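Getting the last bit out of the bottle

I moved in August with 61 half-used bottles and jars (I counted, I was that annoyed), and since then I've been strict about using things up before I buy more.
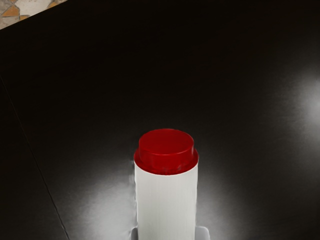
White container, red cap.

Glue and dish soap are the easy ones – store them cap down in an old mug and they're ready when you are. Wipe the threads now and then, too. A smear of petroleum jelly on the threads of a glue bottle keeps the cap from sticking for months!

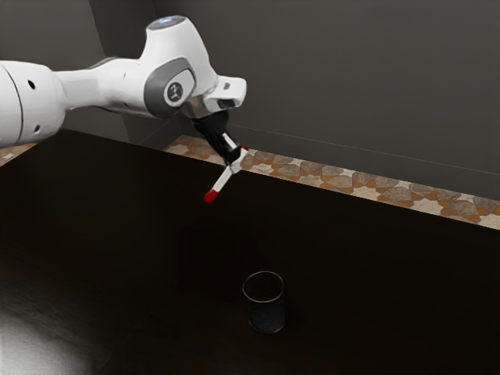

Honey is slower. I set the closed jar in a bowl of warm tap water for 20 minutes, and then it pours like it's new. Never the microwave, I've warped a lid that way.
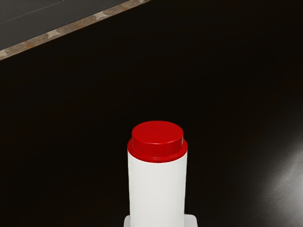

For ketchup and mustard, add a spoonful of vinegar, shake hard, and you've got the start of a salad dressing (oil, salt, a bit of garlic, done).

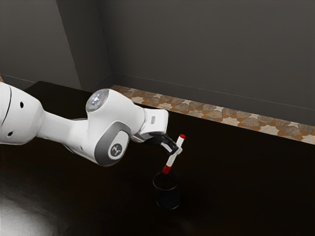
Paint is the one I still get wrong. I write the room and the color on the lid, and then I stack another can on top of it and forget all about it until spring.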